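Home | Visits | Archive | Contact

A morning at the Lerna open day
Jun 8, 2026

Lerna is the old paper mill on the Moynihan road, and it opens to the public twice a year, in June and in November. I went to the June one. Parking is on the grass behind the boiler house. Entry was free, and the tour took a little under two hours.

The mill stopped making newsprint years ago. What it makes now is heavy cotton paper for bookbinders and printmakers, and the output is small: 3,559 sheets in the last month, according to the board by the door. We started at the beater, a long oval tub where the rag is cut down to pulp. It is loud, and they hand out ear plugs before you go in.

From there you go up to the vat floor. The sheets are still formed by hand on the larger molds. One man dipped, one laid the sheets on felt, and a third carried the stack to the press. The drying loft is on the top floor, up 43 steps with a poor handrail. The shutters on the river side are opened or closed by hand depending on the weather.

Halfway through there is a break in the staff kitchen, with its green tabletop, and people asked their questions there. 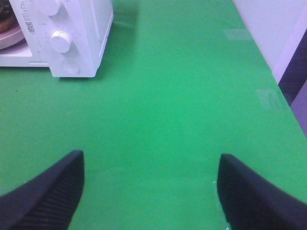 Kobina Quaye wanted to know whether the cotton still came from shirt factories, and said the paper he bought from Lerna ten years ago took ink better than the new stock. The guide told him the rag now comes from Arance as clean offcuts, and that the sizing was changed at the same time. He thought the sizing was the likelier cause. They went on about gelatin for a while.

I bought a pack of seconds in the shop, three sheets to a pack. The marks are mostly at the edges and will trim off. Tea and soup were on sale in the yard, but the line was long. Anyone who brings lunch can eat it in the kitchen, where there is a white microwave.
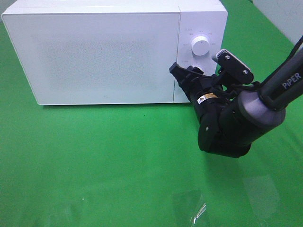
Getting there

The bus from Sekangate stops at the bridge, and it is a short walk uphill. Wear flat shoes, as the vat floor is wet. The loft is closed to children under three.

Recent visits
- Sekangate rope works
- The lock keeper's garden at Arance
- Moynihan county fair

This site uses cookies. By continuing to browse you accept our cookie policy.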